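Sorting a tangle of black and white cables on a wooden desk
Posted in Home & Desk, Oct 27, 2019
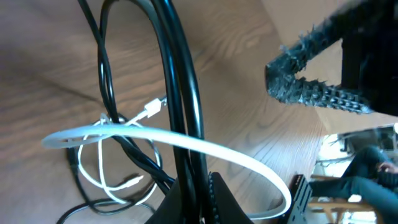
The cables as they are now, flat white one in front

I have let the cables on my desk get out of hand and would like some advice before I start pulling. There is a bundle of thick black ones, a flat white one like a ribbon, and a lot of thinner white cable wound round the black bundle. There is a white plug somewhere in the middle of it and I can't tell by looking which cable it belongs to.

The desk is an old wooden one that I oiled in June, so I don't want to stick anything to it or drill into it if I can help it. I would also like to be able to take one cable out later without undoing all the rest. The last time I tidied up I used tight plastic ties, and I ended up snipping the lot two weeks later when I needed to move the printer.

Three things I'd like to know. What order should I untangle them in? Is it safe to keep the thick black cables in the same bundle as the thin ones? And what can I use to hold them that won't mark the wood? I can spend up to £25.

Pumetti

Switch off at the wall first and unplug everything you can at both ends. A lot of people try to untangle cables with one end still plugged in and it takes far longer, as you have to pass the whole loop round every time. Before you unplug, put a bit of masking tape on each end and write the same word on both. "Printer", "lamp", "screen" and so on.

Then start with the flat one. Flat cable doesn't knot as readily as round cable, so it usually lifts off the top without much trouble. Don't fold it sharply. Coil it loosely in a circle about as wide as a saucer and put it to one side.

After that I would do the thin white ones, from the plug end. Find the plug, hold it, and feed it back through the loops one at a time. Don't pull on the far end, as that tightens whatever is in the middle. If it won't go through, push some slack towards the knot with your fingers and open it up. Leave the thick black cables where they are until the thin ones are off. They are heavier and will more or less fall apart by themselves once there is nothing wrapped round them.

On your second point, I keep mains leads in one bundle and everything else in another. For most things in a house it makes little difference, but speaker leads can pick up a hum if they run alongside mains for a long way. It also makes it easier to find what you want. Don't leave a mains lead tightly coiled when it is carrying a heavy load such as a heater, because it can get warm. Check each lead for splits or flattened places while you have it in your hand and throw out any that are damaged.

For holding them, get hook and loop tape on a roll. You cut it to length and it wraps on itself, so nothing touches the desk. I bought a 3 metre roll and have only used half of it. Put one wrap every 25 cm or so and leave it loose enough to slide a finger under. When you want to take a cable out you open the wraps and close them again.

For getting the bundle off the desk top, I have a wire tray from Sikomport that clamps on the back edge with two screws and rubber pads. It was well under your limit. Put a scrap of felt between the pads and the wood, as rubber can leave a dull patch on an oiled finish. Measure the thickness of your desk before you order. Mine only just fitted.

Jorumano

just get a box with a lid and holes in the ends, put the extension lead in it and push all the spare cable in after it. Took me ten minutes and you don't see any of it

Song

I agree with the first reply about the tape and the labels. I'd be careful with the box. They are all right for an extension lead, but if you stuff every spare length in on top you have the same tangle with a lid on, and you will have to empty it to get one cable out. It also keeps the heat in.

One thing to add is that shorter leads would help. Thin white cables are often a good deal longer than they need to be. If you have one that only has to go from the back of the desk to the front, a half metre one costs very little and there is nothing left over to coil up. I replaced mine one by one and the bundle is now half the size.

Also try each thin cable before you put it back. I found two that weren't going to anything at all.

Deskandchair1000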